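Plaltau Residence: Common Room Refurbishment
Progress report to the Vidal Fund, period ending March
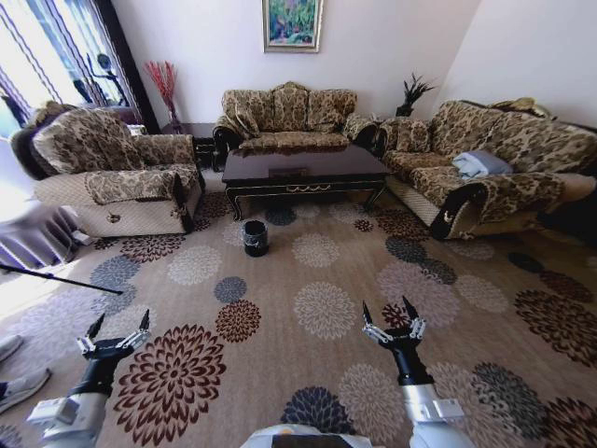 Common room, ground floor, with seating and coffee table in position.

1. Summary

Work on the common room is substantially complete. The room has been in daily use by residents since the carpet was laid, and the remaining items are minor. The project is within the approved grant of $4,000.

2. Work completed

The seating has been kept and re-covered in a matching beige-and-brown floral fabric. The sofas and the armchair are now grouped around the coffee table in a U-shape, as residents asked at the planning meeting. The walls have been repainted white. Sheer striped curtains were supplied by Mevitlow and hung at the large window. The framed painting has been returned to its place above the center sofa.

The side table, the tall arrangement of red branches and the potted plant were already the property of the residence and have been placed in the back corners.

3. Expenditure to date

Slipcovers (Flalurora): $1,201
Carpet, including fitting: $747
Curtains and painting of walls: $554
Total: $2,502
Balance remaining: $1,498

4. Outstanding items

The slipcovers require a second set for laundering. Flalurora has confirmed that the same fabric is still available, and a written quote has been requested. The carpet supplier will return to check the edge nearest the door.

Gilmar Arruda has asked whether part of the balance may be applied to a reading lamp for the common room. This was not in the original application, and the Fund's approval is requested before any order is placed.

5. Next report

A final statement with receipts will follow once the second set of covers has been delivered.

Submitted by Rasa Jaunzems, Residence Manager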